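Ellby list archive: manipulation
Reading time: 2 min
Shares: 2

Subject: Re: grasp ranking with upright items in tubs
Date: Tuesday, April 27, 2021

> The October note reports results for Peseo on mixed bins, but the
> items in that set were all lying flat. Has anyone run it on things
> that stand up, tubes in particular? Our own ranker prefers a grasp
> high on the crimp and the tube then swings when lifted. I would also
> like to know whether the wrist force signal is used before closure
> or only after it.

Yes, we have run it. The full write-up will go in the Flalulden repository once the logs are cleaned, so treat what follows as preliminary.

The set-up is two arms with parallel grippers over a shared table. Items stand in open containers and each arm works from its own side. We collected 192 teleoperated episodes and trained the ranker on those alone, with no pretraining on the flat set. At each step it draws 1000 candidate grasps, discards any whose finger sweep meets a container wall, and scores the rest.

On your first point, we saw the same preference for the crimp. The cause in our case was the label, which recorded success at lift-off and ignored everything after it. Relabelling on pose at the end of the transfer moved the preferred grasp down towards the middle of the tube. Of the 192 episodes, 105 changed label under the new rule, far more than we had expected.

On the second point, the force signal is used before closure only as a stop condition. It does not enter the score. We tried feeding it in and the ranker learned to wait for contact with the rim.

The wall check matters more than the scoring. With a shallow tub the fingers can come in low and nearly level. With boxes standing in a deeper crate only the upper parts are reachable, so most side grasps are thrown out and the ranker has little left to choose from.

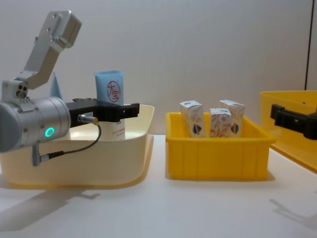
Left gripper level with the middle of the tube in the cream basin; boxes upright in the yellow crate.

We have not compared against Postma on this set. Its planner assumes one arm and I would not trust the numbers without changing that first.

2 comments

Did the relabelled episodes include the boxes, or only tubes? A box that tilts against its neighbour would pass the lift-off rule easily.

Please post the sweep check separately if the logs are going to take a while. It would be useful without the rest.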